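Section 4 - Setting up the Mondora cue desk for a musical or play with songs

Read section 3 first if the desk is new out of the box. Patch must be done before any of this.

4.1 Before you start

You need: show file on a stick, prompt script with final page numbers, the band layout, one person on headset in the house. Allow 90 minutes. Less if it's a revival and you still have the old file.

CAUTION: Master fader all the way down before power on. The Mondora remembers the last level it was left at and will go straight there.

4.2 Loading the show

1. Power on amps last. Desk first, then Savik stage boxes, then amps.
2. Wait for the green light on each stage box. Takes 30 seconds. Don't press anything.
3. Put the stick in the REAR port. Front port is charge only.
4. Menu - Show - Load. Pick the file, hold ENTER until the screen blinks.
5. Check the title at top left. Wrong title, wrong show, start over.

Note: the desk holds 400 cues per file. If the show runs longer than that, split at intermission and load Act Two during the break.

4.3 Actor mics

6. Number the packs in order of first entrance, not by cast list.
7. Fresh batteries every performance. Matinee and evening count as two.
8. Mute all. Unmute one at a time and have each actor speak a line, then sing a line. Singing level is the one you set.
9. Save after every actor. There is no undo on this desk.

Understudy going on? Use the same pack number and recall their own preset from the ALT page. Do not overwrite the main one.
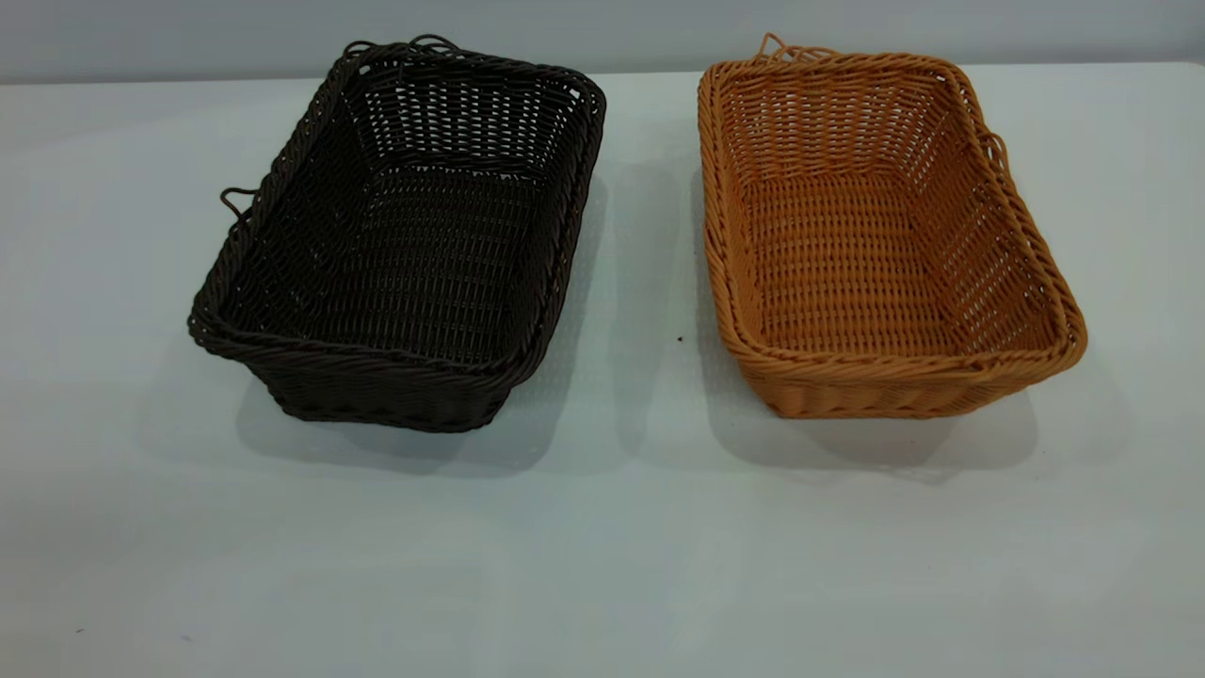
Fig. 4-2. Woven baskets.

4.4 Band and underscore

10. Band on group 2, recorded underscore on group 3. Leave group 1 alone, it's voices.
11. Run the loudest number with full company. Pull the band down untill you get every word in the back row.
12. Now the quietest scene with underscore. Set the dip to start on the first spoken word - the factory setting is too slow for dialog.
13. Store both as snapshots.

CAUTION: Never store a snapshot while a cue is fading. It keeps the halfway level.

4.5 Cue-to-cue

14. Stage manager calls, operator presses GO. One press only.
15. Missed one? Press HOLD, type the cue number, then GO. Cue 53 is typed 053.
16. Late changes go in as point cues (53.1 and so on). Dont renumber during tech week.
17. Save to desk AND stick. Label the stick.

Note: the Ternix remote can fire GO but can't save. Go back to the desk for that.

Sheet revised Monday, August 10, 2020 - H. Carrilho. Replaces the older Abreu sheet, throw that one out.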